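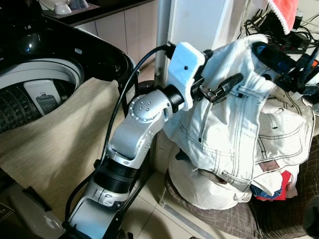 Quiénes somos

12 nov 2021
Por Pierina Martinelli

Arrieta es un laboratorio de ensayos de pinzas, brazos, cámaras y controladores. Trabajamos para fabricantes que quieren saber cómo se comporta un producto antes de venderlo y para empresas que tienen que elegir entre varios antes de comprarlo. No fabricamos ni distribuimos equipos.

Empezamos cuatro personas en una nave de Trelcombe, probando ventosas para líneas de envasado. Hoy somos ocho. Azlan Lumenta dirige los ensayos de pinzas, Zodwa Fourie lleva cámaras y calibración, y Aiman Osman se ocupa de controladores y cableado. Gilang Gunawan diseña las piezas de adaptación entre muñeca y pinza, que imprimimos en el propio taller.

Qué probamos

La mayor parte de los encargos actuales tiene que ver con objetos blandos: ropa, toallas, bolsas. Una pinza de dos dedos que sujeta bien una caja puede resbalar en una costura o arrastrar tres prendas cuando se le pide una. Por eso hacemos los ensayos de colada con montones en el suelo, junto a una lavadora de carga superior, y con prendas de grosor distinto mezcladas.

En el último encargo, para Culby, comparamos cuatro juegos de dedos sobre el mismo brazo. Hicimos 205 intentos de agarre con cada juego. El informe recoge los agarres dobles, las caídas y los enganches del cable, y separa los fallos de la pinza de los fallos de la cámara.

Cómo trabajamos

Antes de empezar acordamos por escrito las prendas, la iluminación, la velocidad del brazo y lo que cuenta como agarre válido. Si durante la prueba hay que cambiar un soporte o apretar un tornillo, queda anotado y se repite la serie. El cliente recibe los vídeos completos y los registros del controlador, también los de las series anuladas.

No publicamos clasificaciones de marcas. Los resultados pertenecen a quien encarga el ensayo.

Visitas y contacto

El taller se puede visitar con cita previa. Para presupuestos, conviene indicar el modelo de brazo, la carga prevista y el tipo de objeto.

Entradas recientes
Dedos rectos o curvos para tela gruesa
Akbridge: notas sobre un cambio de controlador
Calibrar la cámara después de cambiar la pinza
Por dónde pasar el cable de la muñeca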